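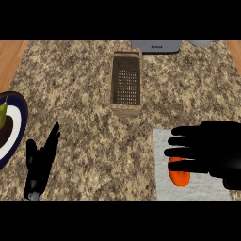
The Toveck Kitchen Set is a simulated countertop for school robotics clubs and classes. Students drive or program a two-handed robot at a granite counter and work through household tasks, all on a lab computer. The objects are ordinary ones, such as a box grater, a pear on a blue-rimmed plate and a white cloth with an orange piece of vegetable on it, with one black multi-fingered hand to each side. The set was first built for the Festham Robotics Club and is now sold to any school or club that runs the Girnby simulator.

Print this page
E-mail this page

What you get

One license covers one club or one class for a school year. It includes the counter, the object library, the robot model with both hands, the task files and the teacher guide. The Girnby simulator itself is a separate download and must be installed first. Version 2 of the Kitchen Set will not open in older copies of Girnby.

The object library has 44 items. Each has its own weight, friction and collision shape, and students can open the file and change any of these. A common first assignment is to make one object slippery and see what has to change in the grip. Objects can be swapped in and out of any task from the setup menu.

Driving by hand and by program

There are two ways to control the robot. In hand mode, a student moves one wrist with a game controller and opens and closes the fingers with the triggers. A second controller can be plugged in for the other hand, so two students can share a task. Most clubs start this way. It takes a beginner one meeting to get a steady pickup of something large, and a good deal longer for anything small.

In program mode, students write a short script in Python. The script can read the position of each joint, the position of any object on the counter and whether a finger is touching something. The touch reading can be switched off in the settings for older students. Scripts written for one hand can be mirrored to the other with a single line, but the mirrored version usually needs its start position adjusted.

Every run can be saved and played back. Saved runs from hand mode can be used as training data for the learning unit at the end of the guide. The Festham club saved 1,008 runs during its first season and a cleaned copy of these is included, with the failed attempts left in and marked.

Task files

The tasks are grouped by level. Level A is single-hand pickup and placement. Level B uses both hands, with one holding and the other moving. Level C gives the student a starting counter and a finished counter and leaves the steps open. Teachers can edit any task file in a text editor. Please keep a copy of the original, as the reset button restores object positions only and does not undo changes to the file.

Scoring is automatic for levels A and B. A run is scored on time, on drops and on how far the object ends up from its target. Level C runs are scored by a person using the sheet in the back of the guide.

The Hung Cup

Clubs with a current license may enter the Hung Cup, an online contest held each November. Teams of up to four students receive a Level C task they have not seen before and have one afternoon to submit a script. Hand mode is not allowed. Physics settings are locked for the contest, so scripts that depend on changed friction values will fail. The task is released at 1:00 p.m. and entries close at 5:00 p.m. local time. Practice tasks from earlier years are in the folder named "cup."

Computer requirements

The set runs on Windows and Linux. A separate graphics card is recommended. On laptops with built-in graphics, turn off shadows and lower the surface detail under Display, which does not affect scoring. The download is 3,402 MB, and schools with a slow connection can ask for it on a USB drive. No internet connection is needed once the license has been entered, except for the Hung Cup.

The wide view can be hard to see on a small screen. Press F4 to move the camera closer to the counter and F5 to return. The Cup uses the wide view for all judging playback.

For teachers

The guide was written by Hiu-tung Wei, who ran the Festham club while the set was being built. It has a plan for a twelve-week club and a shorter one for a class unit. No robotics background is needed for the first half. The later chapters assume that the teacher can read a Python script and find an error in it. Answer scripts for levels A and B are in a locked folder, and the password is sent with the license.

Ordering

Orders are placed by the school or by the club sponsor. We accept purchase orders. Please give the name of the school, the number of computers and the name of the adult in charge. Licenses are sent by e-mail to a school address. A trial copy with three Level A tasks is available on request and does not expire. Saved runs from the trial will open in the full set.

Print this page
E-mail this page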